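Humside Community Help > Household > Dining Tables

Last updated: Apr 30, 2021

Stadov
What is the correct way to lay and clear a dark wooden table whose front edge is worn? 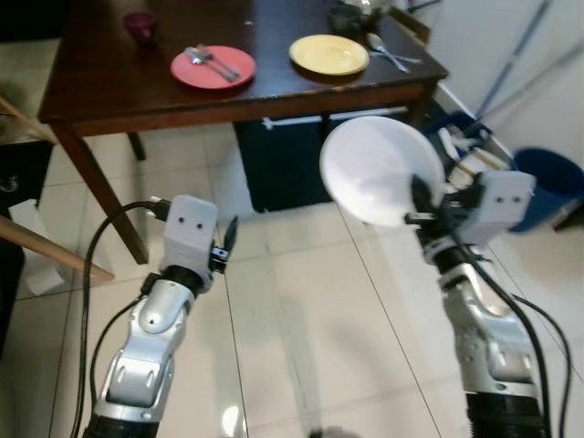 Guests are expected in August and the scuffs trouble me.

Giltirville
Plates should be lifted - never slid. Cutlery may rest on the plate until all are seated.
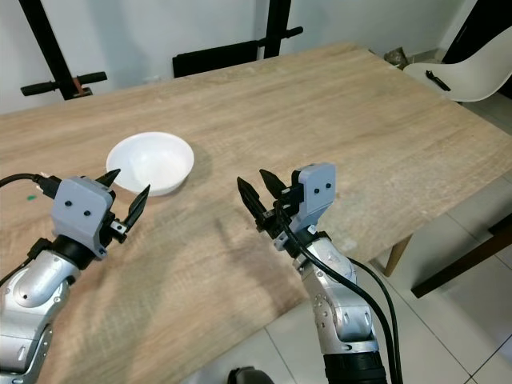
A light oak-coloured wooden table requires the same care.

Pringle
Wax. Leave for 12 hours.

This site uses cookies. Continued use indicates consent.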